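Talks & Notes / Home cooking
2 December 2018
By Berenice Manríquez
4 min read

Speaker notes: Cooking for one without the waste

Start without a slide. Ask who threw food away this week. Wait for the hands, and put mine up too.

I live alone and have done for three years. Before that there were five of us in the house and I cooked by the sackful. When the others moved out I carried on buying the same way, and most of it went in the bin. In September I began writing down what I threw out. By the end of the month the list had 127 entries. Read a few of them: half a cabbage, the heel of a loaf, rice, more rice, an open tin of tomatoes with fur on it.

Pause here. People usually laugh at the rice.

The list showed me that I rarely threw away whole things. It was nearly always the second half of something. Recipes are written for four, and packets are sold for four, so a person on their own is left with three quarters of everything. I tried dividing recipes and ended up with a third of an egg.

What I do now is cook the base and leave the meal for later. On one evening I make a pot of something plain, usually lentils or beans with onion and a bay leaf. It takes 40 minutes and I can read while it cooks. The first night I eat it as it is with bread. The next night it gets tomatoes and a bit of chilli. After that it goes into the freezer in single portions, with the date on.

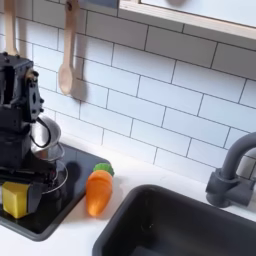
The size of the pot matters more than people expect. A large one with a small amount in the bottom dries out and catches, and you end up adding water until it tastes of water. I use a 2 litre pot for nearly everything. If you only have a big one, keep the lid on, turn the heat down and look at it more often.

Freezing: go slowly through this part, there are always questions. Cool the food first, and get it into the freezer the same evening. Use shallow boxes. Leave a gap at the top. Rice needs to be cooled quickly and should not sit out on the side. Potatoes go grainy, so leave them out and boil one fresh when you want it.

Someone will ask about bread. Slice it the day you buy it, freeze it, and toast from frozen. Someone will also ask about milk. Yes, it freezes, but shake it well afterwards - it separates.

Shopping. I buy loose vegetables where I can, and I go with a list for two meals. The third meal comes from whatever is already in. This was the hardest habit to pick up. An empty shelf in the fridge used to make me feel I had forgotten something.

If there is time, tell the soup story (the one with the parsnips). If the room is running late, skip it and go to the handout.

Handout: base recipe on the front, freezer table on the back. Ask people to take one home and write their own list for a month before changing anything. Questions after that, then tea. Remember to collect the pens.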